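Las puntitas del lavavajillas

He aprendido a vivir con el lavavajillas como se vive con un cuñado: le hablo poco y le llevo la contraria en voz baja. El nuestro vino con el piso y tiene un manual de 107 páginas, de las cuales 6 están en español y el resto en idiomas que se quejan menos. Lo leí entero en mayo, durante una gripe. No lo recomiendo ni con fiebre.

El manual dedica un capítulo a la cesta y ni una línea a las tazas. Los platos tienen su sitio, las copas tienen su sitio, hasta el cucharón tiene un dibujito. La taza se pone «en el espacio disponible», que es como decirle a una visita que se siente donde pueda.

Mi sistema, por llamarlo de algún modo, consiste en sacar la cesta del todo y mirarla un rato. Las varillas van en filas, muy formales, y entre fila y fila cabe exactamente un plato de los que ya no usamos. Los que compramos después, en una tienda de Assunção que liquidaba vajilla, son más gordos y entran torcidos, apoyados unos en otros como gente que vuelve de una boda.

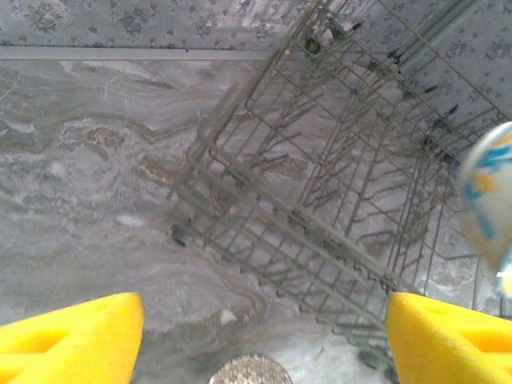
Luego está la cuestión de las puntitas. Algunas varillas llevan un capuchón oscuro y, cuando se cae uno, el alambre se oxida, o eso asegura mi amigo Ismael Marinho, que pasó un verano vendiendo repuestos y todavía no se ha recuperado. Según él hay que reponerlos enseguida. Encontré una bolsita de 13 por internet, pagué más de envío que de capuchones y la guardé en un cajón tan seguro que no he vuelto a verla.

En casa hay dos escuelas. Una enjuaga antes de cargar -- la mía -- y la otra cree que para eso se paga la luz. Convivimos gracias a que quien vacía manda, y quien vacía soy yo, siempre antes del café, con la taza buena en la mano y buscándole la gotita de agua que se queda en el culo y que acaba sin remedio dentro de mi zapatilla.

La semana que viene toca limpiar el filtro. Lo llevo diciendo desde mayo.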